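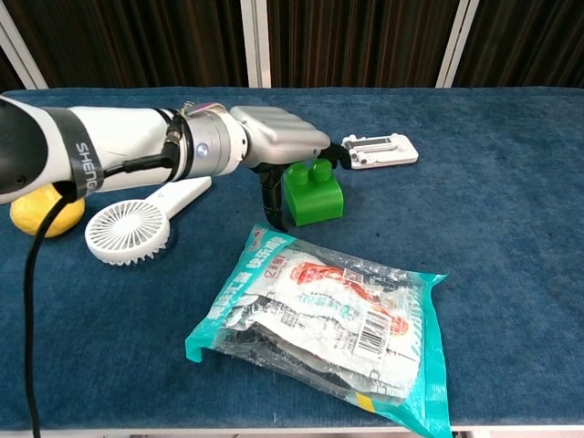 Keeping a parts list for the workshop in a little home-made web app is the best thing I did all winter, and I want to pass on the habits that made it stick! Start with the bench you type at. Mine was a mess of leads, and I once yanked the power out in the middle of a save. Look at the black cable curving across the blue cloth up there and over the side of the table: one like that gets a strip of tape from me before I open the laptop. Dark cloth is great for small bits too, by the way. Bright things like that green block jump right out at you.

Name your drawers before you write any code. I used the row letter and a number (B4, C11) and wrote the same thing on the drawer in paint marker. My first version had a drawer called "misc" and, well, you can guess. Half the workshop was in it.

Save to a plain text file first. A database is lovely, and I did move to one in June, but for the first 300 entries a file with one part per line was plenty. You can open it in anything, fix a typo and get back to sanding.
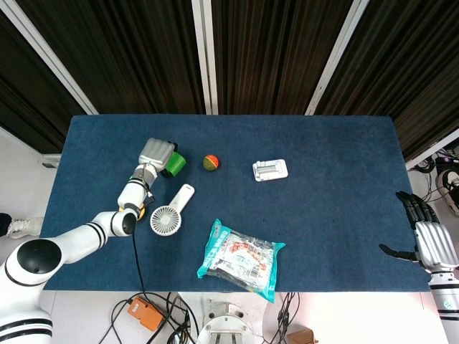

Once you do move over, copy the old file somewhere safe and leave it alone. I keep mine on a stick in the Gultach tin with the spare fuses. The list has 2,359 lines now (so many screws!) and I'd cry if it went.

Put the search box at the top of the page and make it huge. You'll be poking at it with a gluey finger. Mei Obi talked me into having the cursor land in the box when the page loads, and I love it, it's one extra word in the HTML.

Set the server to start by itself when the machine turns on. Mine is an old Ollex mini PC on the shelf over the vise, and it takes 30 seconds to come up, just long enough to find my apron.

Last one: cover the keyboard. Sawdust gets under the space bar and then your part names all run together. A clear bag does fine, and you can type right through it. Shake it outside, over the grass.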